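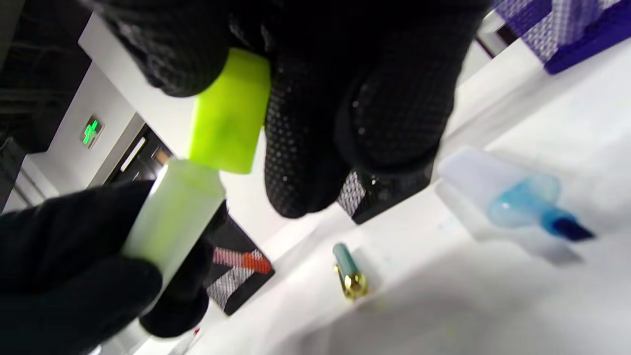 Cap and barrel, gloved hands, wrist view. Pen parts and boxes on a white table.

Meseta hand-held gripper recorder
By Clomberg. For labs doing small-part work: caps, lids, pens, tubes, anything with an open end that has to meet another end.

In stock: recorder body, finger pads (soft and firm), charging lead
To order: wrist strap, left-handed trigger
Lead time on the left-handed trigger is longer, ask before you plan around it.

What it does
Records what the fingers do and what the wrist camera sees, on one clock. You hold it, do the job, put it down. Data comes off over the lead, one folder per take. No arm needed at this stage, so you can record in the store room, the canteen, wherever the parts are. The same finger pads bolt onto the Drivent arm mount, so what the camera saw in your hand is close to what it sees on the arm. Close, not identical – see Known limits.

The capping method (Sembiring)
Most people asking about the Meseta lately are asking because of the Sembiring write-up, so a short version of it goes on this page.

The problem was caps. Policies trained on ordinary takes got the cap near the barrel and then dithered. The last bit of travel is where the hand hides the parts from the camera, and that is also the bit where people go fastest. So very few useful pictures of it in any take.

The fix is in how the takes are cut up and weighted. Each take is split at the point where the two ends first line up. Everything before that is "approach", everything after is "close". The close part gets sampled more often in training. Takes in both directions are used, capping and uncapping, with the uncapping ones played backwards for the approach half only. Playing the close half backwards made things worse, the finger forces come out wrong.

Gloved hands went in alongside bare ones. Different gloves too, dotted grip and plain. Without them the policy leaned on skin tone to find the fingertips and got lost as soon as somebody put gloves on.

Results
Training set: 3000 takes. Table-top work with loose pen parts, clutter left in, patterned boxes left in.
Test: 100 capping attempts on each of three Drivent arms, with barrels and caps kept out of training.
All three arms did better with the split than without. The gain was biggest on translucent parts, which was a suprise, the see-through barrels had been the worst of the lot beforehand. Opaque caps improved as well but less. Full tables are in the write-up. Not copied here as people kept quoting them without the test conditions.

Stavros Zervas ran the tests and rebuilt the splitting script after the first version kept tripping on shadows. The current one looks at finger opening as well as the picture. Use the current one. The old one is still in some people's folders and gives a split that is too early on pale tables.

Getting decent takes
Slow down for the last bit. Slower than feels natural.
Let the gap show before you close it.
Keep clutter on the table. Clean tables train policies that only work on clean tables.
Swap gloves between sessions and write down which.
Tilt is fine. The script copes with a steep table.
Don't wipe the lens with the glove you've been working in.

Known limits
Clear parts on a white top are still hard, mainly in flat light. A lamp from one side helps.
Chisel tips and round tips need separate labels if you care which way round the tip sits. The recorder doesn't know.
Snap-fit caps: works. Screw caps: not tested properly, please don't order on the strength of this page if screw caps are your job.
The camera sits slightly differently on the Drivent mount than in the hand. Correction file is on the memory card, load it or the close half will be off to one side.
Firm pads scuff soft plastic. Use the soft ones for lipstick-sized tubes and anything shiny.

In the box
Recorder, both sets of pads, lead, memory card with the splitting script and correction file, short paper guide. Guide has a misprint on the trigger page, hold and release are swapped. Corrected in the June batch.

Loans and orders
Teaching labs can borrow a unit before buying. Say what parts you are working with and send a photo of them if poss, it saves a round of emails. Orders for the arm mount go on the same form, tick Drivent. Spare pads are sold in pairs only.

Returns: pads no, everything else yes if it still charges. Take your own recordings off the card first – returned cards get wiped on arrival.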